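Speaker notes: The Meeting After the Meeting
Slot is 20 minutes, after lunch. Assume half of them are asleep. Speak up.

OPENING
Wait for the door to close. Say good afternoon. Thank Zuweira Asamoah for the introduction, even if she used the old bio with the pottery in it.

Start with the calendar story. When I joined Gyamfi, I had a standing call named "Sync (temporary)." It was older than my boss. Pause. Let the managers laugh first.

Ask for hands: who has been in a meeting this month to prepare for another meeting? Keep your own hand up.

PART ONE: WHERE THE HOURS GO
In August, Ayten Aksoy and I went through the shared calendar for the Lunby office. 1,371 invitations. Of those, 259 had an agenda, and that's counting the ones where the agenda was "Agenda."

Don't rush the number. Look at it on the screen with them.

Explain the three o'clock problem. A meeting at three ruins two o'clock, when you don't start anything, and four o'clock, when you get coffee and complain about three o'clock.

Skip the Gustero story if anyone from Gustero is in the room. Check the badges.

PART TWO: THE TABLE
Slow down here. My theory is that furniture causes meetings. Buy a big shiny table and people will find reasons to sit at it. Somebody then has to keep it shiny, and that job never gets a calendar invite. 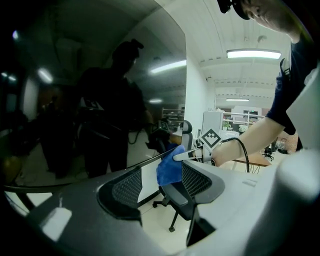
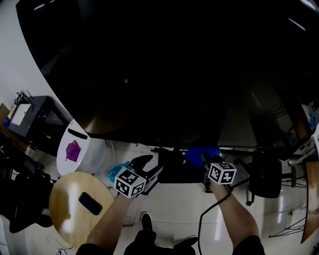 Slides 9 and 10: the blue cloth, then the big black tabletop.

Give them a second, then move on to Etornam's experiment. He booked the small room with two chairs for every meeting he owned. Attendance dropped to two. Decisions went up, or at least people stopped asking him about them.

Somebody will ask about standing meetings. I have been in a standing meeting that ran ninety minutes. We leaned on things.

PART THREE: WHAT TO TRY
Cancel one recurring meeting and don't announce it. See who writes in. At Zidwood it was Yaw Quansah, and he wanted to know if he could have the room.

Write the decision you need in the invite title. "Pick a vendor" is a meeting. "Vendor touchpoint" is a hostage situation.

End at ten minutes to the hour. People need the bathroom and are too polite to say so.

(If running long, cut the bit on status updates. If running very long, see previous paragraph.)

CLOSE
Back to "Sync (temporary)." I finally asked Adwoa Mensah, who owned it, what it was for. She thought I owned it.

Questions. Repeat each one into the mic. If there are none, let everyone go early and take the clicker back to the front desk.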